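Gredasero media archive: progress report to the Benkirane fund
4 January 2019

Summary

The grant paid for moving our fan-subtitled series collection off the old forum and onto a proper index. The move is partly done. I would not call it a success yet, and I'd ask the fund to read the figures below with some caution.

Of the 700 listings we started with, 300 have been checked against the files they claim to describe. The rest were copied over as they stood, wrong episode numbers and all. Prandis, the indexing tool we were told would catch duplicates by itself, catches them when the file names match. Ours almost never do. 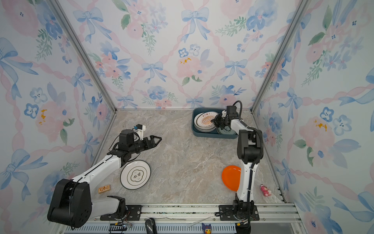
Batch downloads

Members have been asking for complete seasons in one download for years. We now offer 7, all from creators who gave written permission. Three of those have a gap somewhere in the middle, and one has the same episode twice under different titles. I have left them up with a note, though I have doubts about how many people read notes.

Speeds are better than on the old forum – at least in the evening, when enough members leave their machines on. In the morning a full season can sit at a few percent until lunch. The Rukau mirror was supposed to fix this. So far it has mostly given us a second place to look when something is missing. 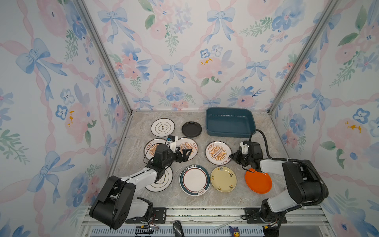 Aicha Abdelaziz thinks I am being too hard on the mirror. In her view it was set up late, with half the storage we asked for, and should be judged in March once the older seasons are on it. She also points out that complaints about dead links have dropped. That may be so, but we closed the complaints thread in the same month.

Still to do

Check the remaining listings by hand. Walid Salameh has started on the sports recordings, where the dates are worst. Replace the search page, or at least get it to find titles with an apostrophe. No extra money is requested for now. I will ask again about storage when the Rukau bill comes in.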